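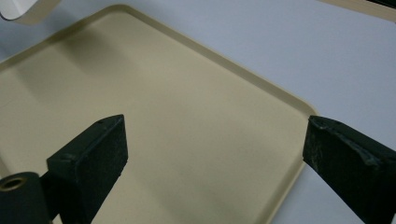
Yeison Tello wrote in to say that his segmenter finds the tray every time and still reports the gripper fingers as part of it, so the planner refuses any approach near the lip. He asked whether more training data would fix this. Probably not. Mask the fingers first.

Masking the fingers in Trasadus

The fingers are dark and the tray floor is pale beige, so a fixed threshold gets most of the way. The scuffed gray patches on the right finger are where it fails.

1. Open the Lobo config and set mask_source to static_plus_motion.

2. Record 200 frames with the jaws fully open and the tool moving slowly over a plain surface. Pixels that stay put while the background shifts belong to the tool.

3. Run build_mask. Check the output by eye, worn areas first. Holes in the mask show up there as small islands.

4. Close holes with a kernel of 5. Larger values eat into the gap between the jaws – and that gap is the region the planner needs.

5. Repeat steps 2 to 4 at each jaw width you use. Lobo interpolates between stored masks.

Fitting the tray edge

With the mask applied, fit lines to the lip only. Set min_inliers to 52. Where a finger overlaps the border, the fitter should extend the line from the visible part on either side. Rounded corners are fitted separately, so leave corner_mode on arc.

Shadow on the tray floor can produce a false edge. Raise gradient_min until it drops out, then stop. The lip itself is low contrast against a white table.

Rebuild the masks after any change of fingers or camera mount.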